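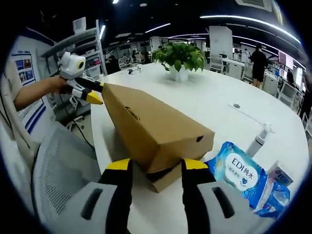 Walter Henao wrote in to say that a comparison between two hand-held grippers is worth very little if the same person holds both, and that he would like to see how we get around it before he reads another word of our results. Fair enough, Walter! We have moved that one to the top, and the rest of the questions follow in more or less the order they reached us.

## Doesn't the person holding the gripper matter more than the gripper?

It matters a good deal, yes, and we won't pretend otherwise. For the box tasks we have two people working at the same table, one gripper each, and they trade sides and tools partway through a session so that neither gripper gets all the good habits of one wrist. We still see a difference between people, mostly in how early they start to close the fingers, and when that difference is bigger than the one between the tools we call the result a tie.

## Which grippers are you comparing?

Two sets of fingers, the Wanon and the Rengifo, both on the Harham hand-held body. The Wanon fingers are the stiffer pair. The Rengifo ones give a little at the tip, which some people love right away and others (me, for the first week) find maddening. We started the whole thing in February with the Wanon fingers only, so please don't read anything into there being more Wanon runs in the older notes.

## Why so many cardboard boxes?

They are harder than they look. A box has a flap that wants to spring back, corners that soften with handling, and walls that bow inward if you squeeze too eagerly. It is also what most of our readers tell us they want to automate first – packing, unpacking, closing, turning – and we would much sooner answer the question people have than the one that makes for a handsome chart.

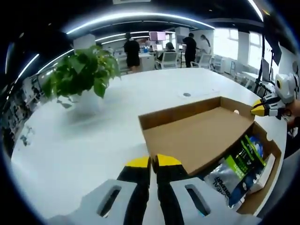 Flexible packages are the other half of that job, and they are where the two sets of fingers really part ways for us. With a foil pouch, the Wanon tips need to come in nearly square, or they push the pouch along the cardboard. The Rengifo tips forgive a sloppier angle but tend to let go if you rush the lift, so I'd ask you to be patient with them on your first try.

## How many runs have you done?

522 with the pair of grippers, as of this page. Of those we set aside 91, nearly all for a bumped camera or a tracking dropout, and they are not in any of the success figures. If you would like the set-aside ones for your own work on tracking, write to us and we'll gladly send them.

## Is one camera per gripper enough?

For picking things up, we think so. The wide view takes in the fingers and a great deal of the room besides, and we have grown very fond of it. For a flap or the far wall of a deep box it can be a struggle, and that is when the second gripper's camera earns its keep. Do check your clocks, though. We lost most of an afternoon to two recordings that were 4 frames apart, and I am still a bit sore about it.

## Can I try them myself?

Please do! We lend a pair from Wudthorpe for five days at a time, with both sets of fingers and a spare cable. It takes around half an hour to get comfortable, longer if you have never worked with a partner.

## Will you test a powered arm next?

We would like to. The Harham mount fits the arm we have our eye on, but the controller is on back order and I'd rather not promise a month. When it arrives we will repeat the box tasks first, using the same finger sets, and the results will go on this page.

Last updated October 16, 2020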